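Home | Projects | Reports | Contact

Cistdale table-setting project – July update for Ackermann

Hello again! We've spent 11 of the 18 sessions so far, and the white table with the wavy edge is earning its keep. The little orange pieces are the favorites by a mile.

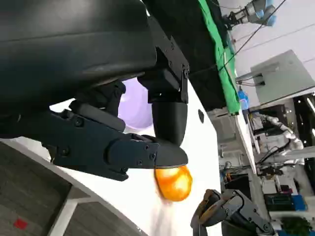

Are we still inside the budget? We've used 400 of the 2,000, nearly all of it on tableware from Pristuden.

I went for soft colors this time – a pale teal mug, a lavender plate – and I love how they look on the white top.
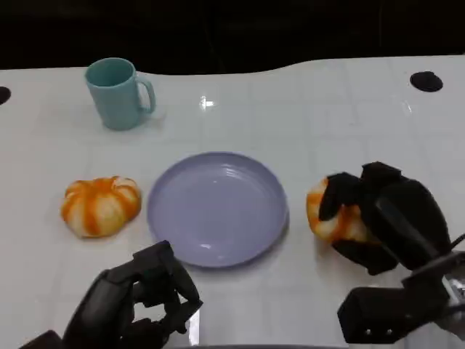 Serving and clearing

We're now moving on to what goes on the dish and what stays beside it, and I keep changing my mind about the order.
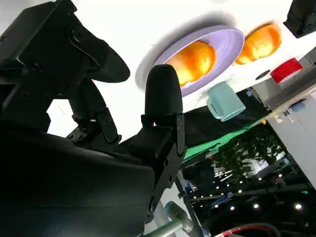

I'd also like a second mug before the Loston sessions start, if you're happy with that. Let me know!

Contact the Cistdale office | Back to top
2 comments | 4 shares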